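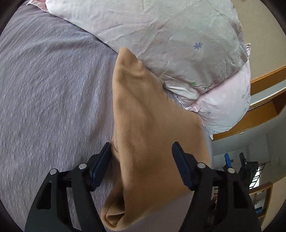
The long let at Birberg

Most of the cottages above Birberg are let by the week, from one changeover morning to the next, and the trade has been arranged on that basis for as long as anyone has kept books. Guests arrive after four in the afternoon and leave by ten. Between those two times the house is stripped, cleaned, checked and made up again. The calendar decides the price, the staffing and the number of spare sheets in the cupboard.

Saimi Halonen runs two houses on the upper road, Corncombe and Hirurcombe, and gave up weekly lets for half the year. From October to May both are now taken by the month. In summer they go back to the ordinary pattern. The change has altered how the houses are heated, insured, cleaned and furnished, and it is in these details that the difference between the two kinds of letting can be seen.

Heating comes first. A house let by the week in winter is heated hard for a few days and then allowed to drop. Stone walls of the thickness found at Corncombe take a day and a half to come up to temperature, so a guest who arrives at four to a house switched on at noon will feel warm air and cold walls. The usual answer is to start the boiler the evening before, and the fuel used overnight is charged to no one. Under a monthly let the walls stay warm and the boiler runs at a low, steady setting. Halonen keeps the flow temperature down and leaves the thermostats in the bedrooms unlocked. Her oil bill for Hirurcombe fell in the first winter, although the house was occupied on far more nights.

The second saving is in linen. Weekly letting at Corncombe needed three full sets for every bed: one on, one at the laundry and one in reserve for a late van. Monthly guests are given two sets and the use of a machine. The laundry contract, which had a minimum charge, was ended for the winter months and is taken up again in June. Towels last longer. Pillow protectors do not, and are now replaced each spring as a matter of routine.

Against this must be set the rent. A month at either house brings in less than four separate weeks would, if all four could be sold. In November they could not. Halonen's comparison, which she works out on paper each September, sets the monthly figure against the weeks that were filled in the last two winters before the change, less cleaning, linen and commission. On that basis the monthly let comes out ahead in every month except December, when the weekly price is high enough to cover the gaps on either side. She has considered taking December out of the scheme. The difficulty is that guests who stay from October would have to leave and come back.

Those guests are of a few kinds. Some are between houses, having sold one and not yet completed on another. Some are on contract work in the valley. A smaller number come to write or to convalesce and want a place where the post can reach them. Aarne Partanen, a surveyor, has taken Hirurcombe for two winters running. His requirements were a table that did not fold, a chair of proper working height and somewhere to dry boots that was not the bathroom. The first two were bought. The third was met by fitting a slatted shelf and a small extractor in the back porch, at a cost of 200 pounds for materials and labour.

"A week in a badly lit kitchen is nothing," Partanen says. "By the sixth week you have bought your own lamp."

Lighting, in fact, was the most common complaint in the first year. Holiday houses tend to be lit for the evening, with low lamps and warm bulbs, and guests who are out all day do not mind. People who live in a house through January need to read a label at the kitchen worktop. Halonen added strip lights beneath the wall cupboards in both kitchens and a second pendant over the table at Corncombe. She also removed things. The ornamental plates went, along with the board games with missing pieces and a wicker chair that had been photographed often and sat in rarely. Half of each wardrobe, previously locked for the owner's use, was cleared and opened.

The agreement itself needs care. A holiday let and a tenancy are different things in law, and a stay of several months may fall on the wrong side of the line whatever the document is called. Owners considering the change should have the wording read by a solicitor before the first guest moves in. The insurer must also be told. Halonen's policy had a clause on occupation by the same party for longer than a month, and the cover was rewritten with a modest rise in premium. Lenders may have their own conditions, and so may the management company where the house is part of a larger site.

Deposits are held at a higher figure than for weekly lets, and the inventory is signed in each room. Meter readings are taken on arrival, with the guest present, and again on the first of each month. The electricity reading at Corncombe when Partanen's predecessor arrived was 2454, and it is still pencilled on the inside of the cupboard door, above all those that followed. Use up to a stated allowance is included in the rent. Anything beyond it is charged at cost.

Cleaning is the part on which owners differ. At Kokkonen, the larger group of cabins lower down the road, monthly guests are given a compulsory clean every fortnight, with the cost included. Halonen offers the same service but does not require it. She visits once a month by arrangement, tests the smoke alarms, looks under the sinks and bleeds the radiators if they need it. The visit takes less than an hour. Two small leaks have been found this way, both at the same compression joint.

The return to summer letting takes five days at each house. The mattresses are turned, the chimneys swept and the walls touched up behind the chairs. The working table at Hirurcombe goes into the shed under a dust sheet, and the folding one comes out.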